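Subject: Re: [pullon-sewing] Replacing elastic in a waistband with channels

On the Clallthorpe list someone wrote:

> Hello everyone, I'm fairly new here and have mostly been reading.
> I have three pairs of pull-on pants for my mother that all
> have the same trouble. The elastic has given up but the fabric is
> fine and she loves them. They're the sort where the waistband is
> stitched through in several rows, so there isn't one tunnel to
> thread new elastic into. Do I unpick all those rows? Can I cut
> the whole waistband off? She is short so there's a little length
> to spare. Also, what elastic do you like? The stuff I bought at
> the supermarket rolled over on itself in a week.

Welcome, and I'm so glad you spoke up! I have been meaning to write something on waistbands ever since the long thread in August (the one that wandered off into zippers and never came home), and your mother's pants have finally pushed me into it. Get yourself a cup of something, I do go on.

First, yes, you can unpick the rows, and on a good pair I would. It's a slow evening's work but it isn't hard work. The rows are nearly always sewn with the elastic stretched, so when you take them out you should stretch the band too. Pin one end to the arm of a chair or shut it in a drawer and pull gently with your left hand while you pick with the right. Every fourth or fifth stitch is plenty, then turn it over and pull the long thread from the back. I've ruined more than one waistband by picking it slack and putting the point of the ripper straight through a fold. It makes a very small hole and you will see it forever.

When the rows are out, look at how the elastic is held at the top edge. On a lot of store-bought pants it's been caught in with the overlocking before the band was turned down, and that means one more seam to undo. On others it floats and you can just snip and draw it out. Keep the old piece. It's no use for the new length, being all stretched out, but it tells you the width, and the width matters more than people think. If the old one was 2 inches wide and you put in something narrower, the band will twist on its way around no matter how carefully you sew.

Now, cutting the band off. I've done it, mostly on pajamas, and I don't love it. You lose the height of the band from the rise, not from the leg, and your mother being short doesn't always mean she's short between waist and crotch. Measure a pair she likes sitting down in. If you do cut, you can add a separate band from similar fabric, and the Tomton pull-on pattern (number 674, it's been around for years and turns up at yard sales) has a perfectly good band piece that you can borrow without making the rest. It's drafted straight, so all you need to alter is the length.

As for elastic, I've been using the Narkix woven kind for a long time and I buy it on the big roll, 50 yards at a go, which sounds silly until you have grandchildren. It's firm and a bit scratchy-looking but it doesn't roll. The knitted kinds are softer and better if there'll be stitching through them, as there will be here if you want to put the rows back. The braided kind, the one with ribs that gets skinny when you pull it, is what I expect you got at the supermarket. It's all right for a sleeve. I'd keep it away from a waist.

For length I don't follow the charts. I wrap it around the person over their underthings, have them sit down, bend and eat an imaginary sandwich, and pin it where it feels nice. Add an inch for the overlap. Then remember that stitching through elastic makes it grow, so if you're doing rows, take a little off again. Test on a scrap first! Sew three rows through a short piece and lay it next to an unsewn one and you'll see how much yours gains.

Thread: ordinary polyester. I'm still working through a 1000 yard cone of Ding in a sort of putty color that goes with everything from oatmeal to khaki, and it has never snapped on me in a waistband. Use a longer stitch than you think, divide both the band and the elastic into quarters, mark them, and match the marks before you sew a single thing. Sew the middle row first and then work outward, stretching in front of and behind the foot at the same time. Don't drag it through. The machine should still be doing the feeding.

If there's a drawstring as well, find out whether it's a real one. Some are only two ends tacked on for looks, and you can unpick those and put them back last. A real one wants its own channel, and the easy thing is to leave the center gap between two rows a bit wider and run the cord through that.

Pink pants and beige ones below, and the last of the four has the stitched channels, with the cloth drawn up into tight pleats between them.

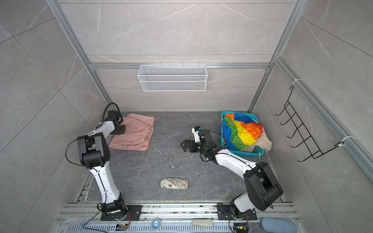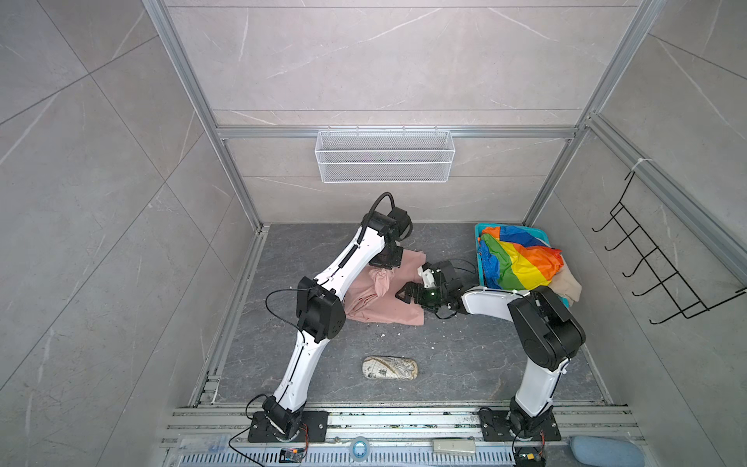
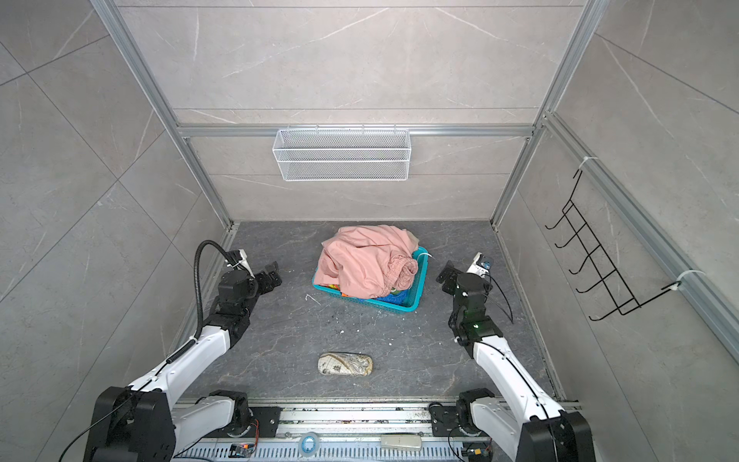
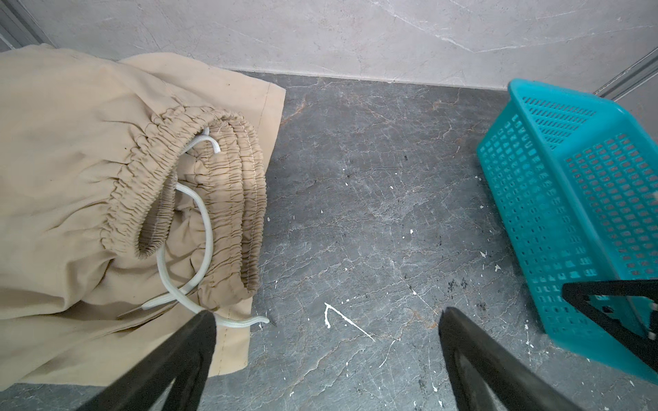 Once the rows are in, the band will look stretched and wavy and you'll think you've spoiled it. Hold the steam iron just above it, not touching, and give it a good long puff, then leave it alone on the board until it's cool. It shrinks back most of the way. I do this before I hem anything, because the length can change a touch when the top pulls in.

Do one pair all the way through before you take the other two apart, so you have something to look at when you forget how the back seam went. And please write back and tell us which elastic you settled on. If you want the band piece from 674 and can't find the pattern, let me know what waist measurement you have and I'll trace mine off and mail it to you, I have far too much tracing paper and not enough excuses to use it.

Warmly, from a very untidy sewing room in Clallthorpe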